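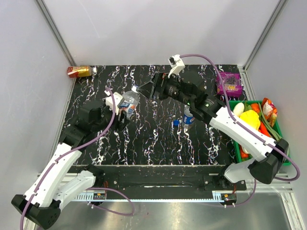
The two arms at the open day in Stureswood, with a bottle between the grippers and the grocery crate on the right.

On Monday the automation workshop Drorari opened its doors in Stureswood, and 1,276 visitors came through before closing. Many of them stopped first at the table with the two robot arms. I spoke there with the engineer who led the demonstration. She asked me to leave out her name, as the work belongs to the whole team.

Her first wish was to correct the sign at the entrance, which promised a "robot supermarket." "We do not have a supermarket," she said. "We have one table and some groceries. Please write it like this."

The groceries are ordinary: drinks in plastic bottles, vegetables, small packets. I asked why bottles get so much of her attention. "A clear bottle is difficult for a camera," she answered. "The camera sees the table through it. The label helps very much. If you take the label away, my day becomes long."

Each arm carries its own camera above the gripper, and she considers this more useful than one camera far away. "When you look for your keys in a bag, you put your face close to the bag. It is the same idea."

The software is called Aidoo, and the team has worked on it for 2 years together with Drirard, a smaller company in the same building. They keep a log of every attempt with a bottle, good or bad. On the morning of my visit the log stood at 2,243. She did not want to tell me how many of these were good. "More than last winter," she said, and then she laughed.

A boy asked her if the robot gets tired. She took the question seriously. The motors become warm, she explained to him, and the team gives them a pause after lunch.

I wanted to know what comes next. The team is now seven people, and they would like to try soft fruit before December. "Tomatoes also," she said. "But for tomatoes we will first buy a good cloth."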